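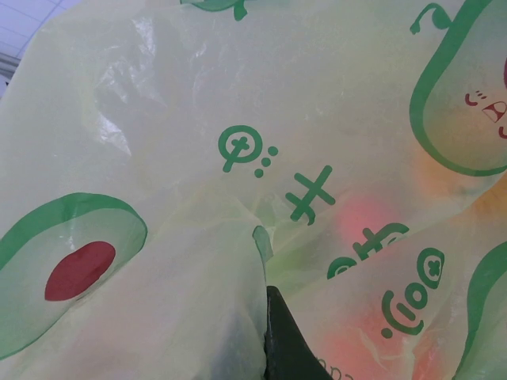

The Parncombe student newspaper project examined how reporters choose the opening lines of a feature. Under the supervision of Birutė Kalniņš, 11 students each wrote two versions of one story on food shopping in Clesia. Most first drafts began with general remarks on prices. The revised drafts began with an object – in one case a thin, pale yellow-green plastic bag printed with cartoon avocado halves – and reached the main point within 100 words. Readers on the Zwane panel preferred the revised openings.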